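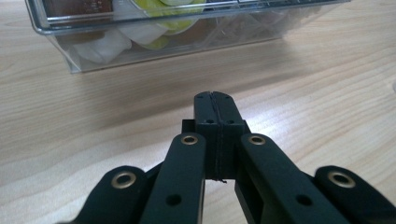 Local News | Shops & Makers

I've been walking past the old Pleltard building on my way to get coffee for months, wondering what was going on in there, and now I know: it's a furniture workshop, and it opens to the public in June! Ylva Kvam and Mārtiņš Sepp are calling it Colow, and they've signed on for 2 years to start.

The plan is pretty simple. You bring in a tired old table or chair, they show you how to fix it up, and you do the sanding yourself (I'm already eyeing my grandmother's desk). There are 23 spots in the first evening class, which starts at 6:30, and Ylva told me half of them went before the sign was even up.
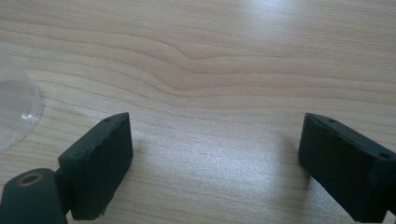 Wavy grain in a pale wooden tabletop.

Money came from neighbors, mostly. The fundraiser brought in $2,940, well past the $1,720 they needed for the first month's rent, and the extra is going toward a decent dust collector. Mārtiņš says he'd love to add a kids' morning later on, but he wants to get through the summer first. Sign-up sheets are at the front door, so bring a pen!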